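Tulside Countertop Water Filter
Set-Up Guide, Section 4: Placement, First Flush and Cartridge Replacement
Revised Jun 21, 2025

4.1 Before You Begin

Read this section in full before connecting the filter to the faucet. The unit is intended for use with cold, treated drinking water only. It must not be connected to a hot water line, a garden hose or a faucet with a pull-out spray head.

Confirm that the carton contains the following:
Filter housing with clear lid
Ladmont cartridge, sealed in foil
Supply hose with faucet adapter
Two rubber washers (one spare)
Cartridge wrench

If an item is missing, contact the Sosemthorpe service desk and quote the serial number printed on the base of the housing. Do not substitute parts from another model.

4.2 Choosing a Location

The housing must stand upright on a level surface within reach of the faucet. The supply hose is 39 inches long and must not be extended. Leave enough clearance above the lid to lift the cartridge straight out.

CAUTION: Do not place the unit beside a stove or in direct sunlight. Heat may deform the lid and cause the seal to leak.

4.3 Connecting the Hose

1. Close the faucet and unscrew the existing aerator. Keep the aerator in case the unit is later removed.
2. Place one rubber washer inside the faucet adapter.
3. Screw the adapter onto the faucet by hand until it is snug. Do not use pliers.
4. Push the free end of the hose into the inlet marked IN until it stops.
5. Pull gently on the hose. It should not move.

Note: Older faucets may need a thread converter, which is sold separately under the name Jankauskaitė ring. 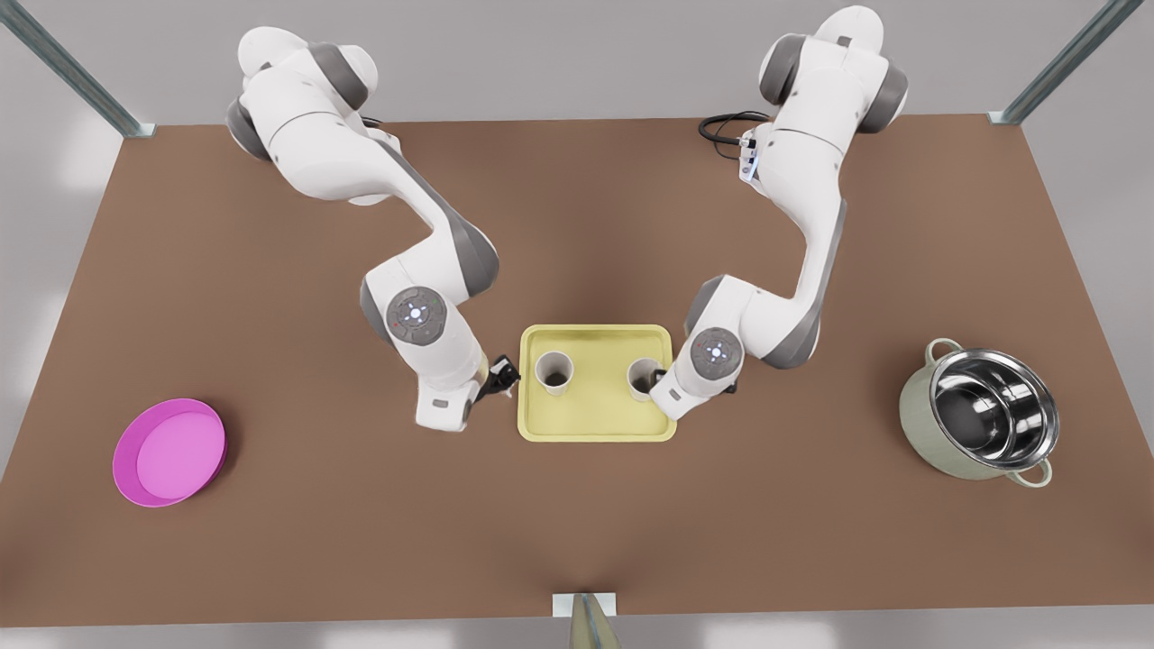 4.4 First Flush

A new cartridge releases fine carbon dust during its first use. The dust is harmless but gives the water a gray tint, and the first water through the filter must therefore be discarded. Open the cold faucet slowly, turn the diverter to FILTER and allow the water to run for ten minutes. When the flush is complete, draw two cups of water for inspection and stand them side by side on a pale tray, such as the yellow one shown, where any remaining tint is easier to see. If either cup is cloudy, allow it to stand for five minutes. Cloudiness that clears from the bottom upward is trapped air and requires no action. A gray tint that remains means that the flush must be repeated.

Filtered water should not be stored in the housing for more than two days. After a longer absence, run the faucet for three minutes before drinking.

4.5 Replacing the Cartridge

The cartridge is rated for 559 gallons. It must be replaced when that volume is reached or after six months, whichever comes first. The dial on the lid may be set to the month of installation; a cartridge fitted in June is due in December.

1. Close the faucet and turn the diverter to TAP.
2. Loosen the lid with the wrench, turning counterclockwise.
3. Lift out the used cartridge and discard it with household waste.
4. Rinse the housing with cold water. Do not use soap or bleach.
5. Insert the new cartridge with the arrow pointing up.
6. Tighten the lid by hand, then give it one quarter turn with the wrench.
7. Repeat the first flush described in 4.4.

WARNING: Do not open the lid while the faucet is on. The housing is under pressure.

For faults not covered here, see Section 5, Leaks and Low Flow.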